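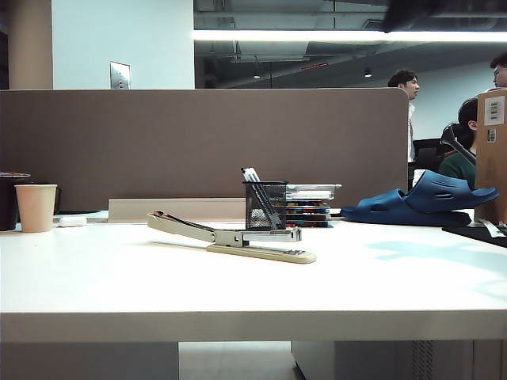
Slide 4. Demo desk, Dimstead office: stapler, pen holder, slide sandals.

Open day notes, Veronika Ammann

Say where we were: Ikent's open day in Dimstead, January. Desk-clearing demo, ordinary office things.
Soft items next to hard ones. Point at the sandals, one leaning on the other. Ask the room where they would grip first.
Then the log: 3864 tries, 1546 on footwear.
Pause for questions. Next slide is the Auer visit.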